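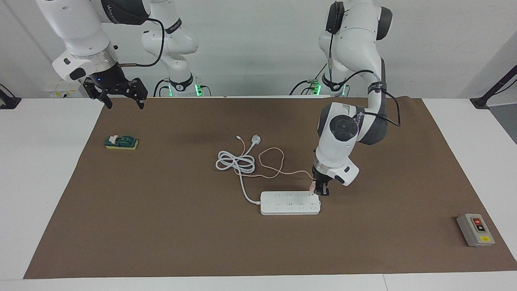 Get the quote in two parts or don't sign anything, wrote Forsyth57 before the original post had even been up an hour, and I'm pasting that line up top so people see it first. My full post is below.

Budgeting for a two-arm bench setup, what am I forgetting?

Posted by castov_bench, Nov 16, 2025

Hi all! We're a small shop and we want a pair of arms on one table for plug and cable work (putting plugs into power strips, mostly, and pressing buttons on switch boxes after that). I've got a quote from Privero for both arms with parallel grippers, and a cheaper one from Lolitz that leaves the grippers out. My boss wants one number from me and I keep coming up with a different one every time I sit down. What did you end up paying for that wasn't on the quote? And do I really need two arms on day one?

Forsyth57

OK, longer version. Part one is the arms, part two is everything the arms touch. Ask Lolitz to price the grippers and the mounting hardware in writing, then compare. I put 20 percent of the arm price aside for part two and spent all of it: table, mat, stands, cable straps, spare fingers. Also buy a pile of the cheap stuff you'll be practicing on. We went through 19 power strips before we were happy, and you'll want different socket layouts anyway.

On two arms, cables are floppy and annoying, and sooner or later you'll want one arm holding while the other one plugs in. But you can start with one if the table is big enough for the second! Just leave the mounting spot free and get the price for arm two locked in now.

gearloft

just get the cheaper one, arms are arms

soldernoodle

I wouldn't go that far lol. Ask both of them how long a replacement gripper takes to ship. Ours took 5 weeks and the whole bench sat there. I'd pay extra for a spare up front, and I'd put a few days of training in the budget too, even if your boss grumbles about it.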